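Can a robot wipe down and reset desks overnight yet? (shared office)

Posted in Home & Shop Automation, 15/11/2023

TrorudellTim

Looking after a shared office in Hullby, 6 long white tables, people leave cables and cups and god knows what on them. Every night somebody has to coil the cables, shift the plants, wipe the top, put it all back. Currently that somebody is me. Boss saw a video and now wants to know if a machine can do it. Is there anything on the market that does the whole job, not just floors? Budget not huge. Also the tables get moved now and then so it can't be bolted down. Pics so you get the idea, it's big pale surfaces and thin black cable mostly.
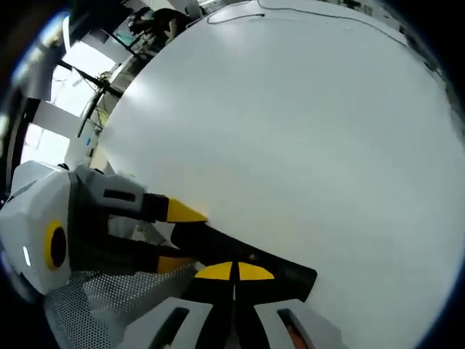
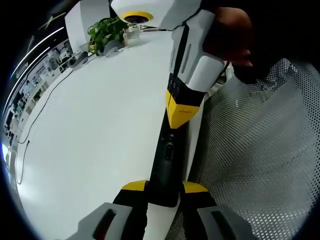
Any real world experience appreciated, not links to videos pls, I've seen the videos.

Zdzisław Lis

Short version no, not the whole job. Long version, depends which bit.

Wiping a bare flat table is the easy part. An arm on a cart with a cloth pad will do it, we ran one for a season at the Dhillon workshop on the packing benches. Fine on a bench with nothing on it. Put one cup down and it either stopped dead or pushed the cup to the edge. We ended up clearing the benches by hand first so the arm could clean them, which took longer than the wiping ever did.

Cables are the killer. A mug is a mug, it stays the same shape. A cable is different every time you look at it, and thin black ones have bugger all to grab. Ours would pinch the cable OK, then lift and drag whatever was on the other end. I timed it in May out of curiosity, 269 seconds to pick up one power lead and drop it in a tub. Not coiled, just in the tub. My apprentice did 5 in under a minute and was eating a sandwich.

White on white is the other thing. Pale cup on a pale table under strip lights, the camera misses it. We stuck coloured tape on everything, helped a bit, looked awful.

What I'd do with your budget:
Get the cables off the tables altogether. Tray underneath, clips along the back edge, cheap as chips.
Move plants to a shelf so there's nothing to lift.
Then if your boss still wants a robot, get one for the floor and call it a win.

Plants by the way, don't let a machine anywhere near them. Trailing ones especially. Leaves get hooked in the fingers. Ask me how I know.

susutberg_sam

Just buy a robot vacuum mate, works great at our place in Susutberg. Does under the desks and everything

TrorudellTim

Thanks Zdzisław, that's pretty much what I figured but good to have it from someone who's run one. Sam I did say not just floors.

Will price up the trays. Does the tape trick work with clear cups or only white?

Zdzisław Lis

Clear ones worse than white, ours saw straight through them. Tape on the rim got it to maybe half the time. Colour mattered less than I thought, it was more having a hard edge to look at. Wouldn't rely on it for anything with coffee still in it.

margo.k

Bit of a different view, I think it's closer than people here make out. The grabbing is decent now if you're happy with slow. Overnight you've got hours, who cares if one lead takes four minutes? Where it falls over is when something goes wrong at 2am and there's no one to unstick it. Our trial unit got itself wedged against a chair leg and sat there flashing til morning, tables untouched. So you'd still need a person on call, and at that point they may as well do the wiping.

Would look again in 5 years. Trays are a good idea regardless, did ours last summer and the nightly tidy got heaps quicker.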